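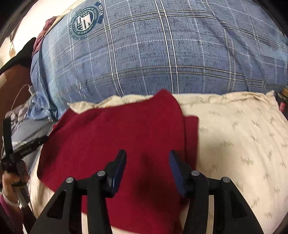
2. Trying the Esico hand-held gripper kit

Last updated: September
Reading time: 2 min

We reviewed the kit for fabric work. It has two black link arms per tool and blue fingertip pads. Our test pieces were a plain red cloth, a cream cloth and a blue plaid one.

We made 81 grasps. Single layers were easy to pick up. Stacked layers often came up together, and setup took some 100 minutes. We would buy it again, but the manual needs work.

Related reports
Camwood starter arm: first look
Konarow cable tray
Phillips bench mount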